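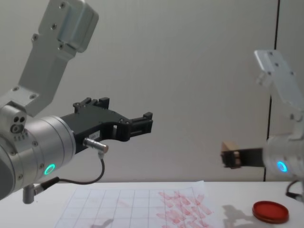
We use cookies to make this site work and to see how it is used. Accept all | Manage settings

Print this page | E-mail this page

PRESS RELEASE
May 10, 2022

Clavau Way to open as a continuous walking route this July

The Clavau Way Partnership is pleased to confirm that its long-distance footpath between the harbour at Plundport and the village of Clavau will open to walkers along its full length in July. The route measures 169 kilometres and has been divided into nine stages, each ending at or close to a place where food and a bed can be had.

Parts of the route have been open for several years, and many walkers will already know the coastal stages out of Plundport. Until now, however, the path has been broken in the middle by a long section of road between Waaka and the Grondeleo valley, where walkers had to share a narrow carriageway with timber lorries or arrange a lift. The new off-road section closes that gap. It leaves Waaka by the old mill lane, crosses two fields by agreement with the landowners and joins the forest track above the reservoir.

The highest point of the route is Grondeleo Pass, at 721 metres. The climb from the west is long and steady and follows a former packhorse track for most of its length. The descent on the eastern side is steeper, and loose underfoot in its upper part. The Partnership has rebuilt the worst of the stone steps there and has moved the line of the path away from an eroded gully. Walkers who knew the former line are asked not to use it, so that the ground can recover.

Waymarking

A total of 234 waymark posts have been put in along the route. Each carries a yellow disc with a blue wave, and a number which corresponds to the numbers printed on the new route map. Walkers who need assistance, or who wish to report a fallen tree or a damaged stile, should give the number of the nearest post.

Posts are set closer together on the open moor between stages five and six, where the path is faint and mist is common. Even so, the Partnership advises all walkers to carry a map and compass on this section and to know how to use them. Mobile telephone coverage is poor from the last farm above Waaka until the path comes down into the Grondeleo valley, and there is no shelter on the pass itself.

Accommodation and baggage

Almost 100 guest houses, inns, bunkhouses and campsites have registered with the Partnership as welcoming walkers. All have agreed to accept bookings for a single night throughout the season, and to provide somewhere to dry boots and outer clothing. A full list, arranged by stage, will be available on the Partnership's website and at the visitor centre in Plundport.

Beds are scarce at the end of stage six. There is one inn and one small bunkhouse, and both are expected to be full on most nights in the summer holidays. Walkers are strongly advised to book this stage first and to plan the remainder of their journey around it. A field beside the inn has been set aside for tents, with a tap and toilets, and does not need to be booked.

A baggage transfer service will run daily between all stage ends from the opening until the end of September. Bags should be left at the agreed collection point by nine in the morning and will be delivered by late afternoon. The service does not carry passengers. Those who wish to leave out a stage may use the local bus, which calls at Plundport, Waaka and Clavau — the timetable is reduced on public holidays and walkers should check it before setting out.

Direction of travel

The route has been designed to be walked from Plundport to Clavau, with the prevailing wind behind and the gentler stages first. It is waymarked in both directions, and the guidebook contains a short chapter for those who prefer to finish at the sea. Most walkers should allow nine or ten days. Experienced parties may complete the route in seven, though this involves joining the two moorland stages into one very long day with a considerable amount of climbing.

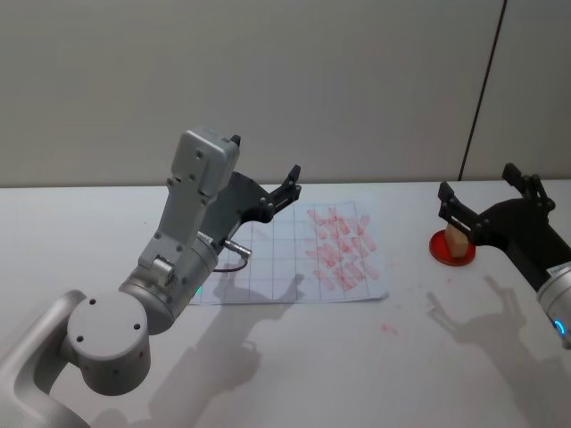 Dogs, gates and livestock

Dogs are welcome on the whole of the route but must be kept on a short lead between Waaka and the reservoir, where the path passes through lambing fields, and on the open moor during the nesting season. Gates should be left as they are found. Several stiles on the coastal stages have been replaced with gates, and the first two stages out of Plundport may now be walked without crossing a stile.

Cattle graze the lower part of the Grondeleo valley from spring until autumn. A signed alternative path is provided on the far side of the river for walkers who would prefer to avoid them, and rejoins the main route at the footbridge.

Guidebook and map

The official guidebook and a waterproof strip map will be on sale from the visitor centre and from shops along the route ahead of the opening. The guidebook describes each stage in full, with notes on water, shops and places where the path can be left early in bad weather. Corrections and temporary diversions will be published on the website — walkers are asked to consult it shortly before they travel.

Opening arrangements

The route will be opened at Plundport harbour with a short ceremony, followed by a guided walk along the first stage. The walk is free of charge, but places are limited and must be reserved in advance through the visitor centre. Sturdy footwear is required. A return bus will be provided from the end of the stage.

Notes to editors

1. The Clavau Way Partnership is responsible for the upkeep and promotion of the Clavau Way.

2. Members of the press who wish to walk a stage before the opening should contact the Partnership's press office at the Plundport visitor centre.

3. The route name should be written in full as "the Clavau Way" on first use.

ENDS

Share this release | 4 shares | 0 comments

Sign up to our newsletter for path news and diversions. You can unsubscribe at any time.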